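I have been sorting out the kitchen since August, one shelf or drawer at a time, usually after tea when the washing up is done. The big cupboards were easy. Most of what was in them went to the charity shop in Plesness and I haven't missed any of it. The utensils have taken much longer.

When I moved to Drarkthorpe I had one drawer for everything that wasn't a knife, fork or spoon. It was 52 cm wide, which sounds generous, but it was shallow, and the ladle used to turn over and jam against the frame. I'd have to slide a ruler in through the gap to get it open. I put up with this for nine years.

So I emptied it on to a towel and went through the lot. Two potato mashers, one with a bent foot. Three fish slices. A melon baller I have used once, on a melon, and didn't enjoy. Chopsticks from takeaways, some still in the paper. A pastry brush that was shedding. Corn holders, but an odd number of them. I kept roughly 20 things and that still felt like a lot when I laid them out in a row.

The flat things went back in the drawer with a divider down the middle. Anything long or awkward needed to stand up, and for that I wanted a pot by the cooker.

I tried a jam jar first and it tipped over as soon as the whisk went in. Then an old enamel jug, which was heavy enough but had no way of letting water out, and after a fortnight there was a brown ring in the bottom and the wooden spoons smelt. I dry things badly, I know. A tea towel waved in their direction is about as far as it goes.

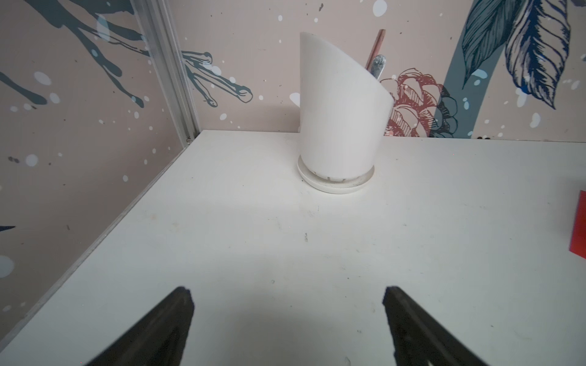
Drainage was what I looked for after the jug. You want openings low down and something underneath to catch the drips, and you want to be able to lift the two apart and wash them. The white pot with the slanted top has a row of little notches near the bottom and sits on its own round saucer, so it does the job. The saucer rim gathers grey dust, though, and it shows up on white. I also like having a low side to the rim for shorter handles.

I'm trying to stick to what fits in one pot. The rolling pin is still homeless and is on top of the fridge for now. Next is the drawer with the batteries and string in it, and I have been putting that off.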